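Last revised Mon 11 November. Applies to Maris 3. Questions about older releases go to the archive page.

## General

### What does Maris do?

Maris fits mixed-effects and survival models to tabular data. You supply a data file and a model file, and it returns estimates, standard errors, fit measures and a log. It does not draw path diagrams. For diagrams, export the model to Plidov and open it there.

### Who maintains it?

Kurnard maintains the core program. The survival module was written by Gangadharan Warrier, and the import filters by Jagadeesh Thevar. Bug reports for either part go to the same tracker.

### Do I need a separate license for the survival module?

No. It has been part of the base license since the September release. If the menu entry is grayed out, your license file predates the change. Download a new one from your account page and restart the program.

## Data and import

### Which file types can be read?

Comma-separated and tab-separated text, fixed-width text with a layout file, and Harries project files. Spreadsheets must be saved as text first. Maris reads the first row as variable names unless `header = no` is set in the model file.

### How are missing values coded?

An empty cell is missing. Any other code has to be declared:

```
missing = -9, NA
```

The declaration applies to every variable. To limit a code to one variable, put the variable name in parentheses after it. Undeclared codes are treated as real values, and Maris gives no warning when a numeric code such as -9 enters the model.

### Why does the import stop with error 107?

Error 107 means that a grouping variable changes type partway down the file, usually from whole numbers to text. The log gives the row. Either correct the row or declare the variable as text:

```
type site = text
```

Leading zeros are kept for text variables and dropped for numeric ones – check this before merging two files on an ID.

### Can repeated measurements be in wide format?

They can be read but not modeled directly. Use `reshape long` with the subject ID and the list of measurement columns. Each row of the result holds one subject at one occasion. Columns not named in the command are copied to every row for that subject.
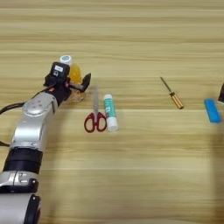 *Robotic arm with a black gripper over a wooden tabletop.*

Occasions do not have to be evenly spaced. If the spacing matters to the model, supply a time variable. Without one, Maris numbers the occasions in column order and treats the steps as equal.

## Estimation

### Should I use ML or REML?

REML is the default for linear mixed models. Use ML when comparing models with different fixed effects, then refit the chosen model with REML for reporting. The output header states which method was used.

### The model did not converge. What now?

Look at the last lines of the log. If a variance estimate is at or near zero, remove that random effect and refit. If the estimates are still moving, raise `maxiter` or supply starting values. Rescaling predictors with very large values often helps as well.

Do not report estimates from a run marked `NOT CONVERGED`. They are printed for diagnosis only.

### Why do the degrees of freedom differ from those in Harries?

Harries uses the residual method. Maris uses the Satterthwaite method by default and so prints fractional values. Set `df = residual` to match. With few groups the two can lead to clearly different p-values.

### The summary says 58 groups were used, but my file has more.

Groups in which every row has a missing outcome or predictor are dropped before fitting. Run `list dropped` after the model to see their IDs and the variable responsible for each.

## Output

### How do I get more decimal places?

Set `digits` in the model file. This changes the printed tables only. Exported files always carry full precision.

### Can I rerun a bootstrap and get the same result?

Yes, if the seed, the data order and the number of threads are all unchanged. The seed is written to the log even when you did not set one. Sorting the data file between runs will change the result – sort once, before the first run, and save the sorted copy.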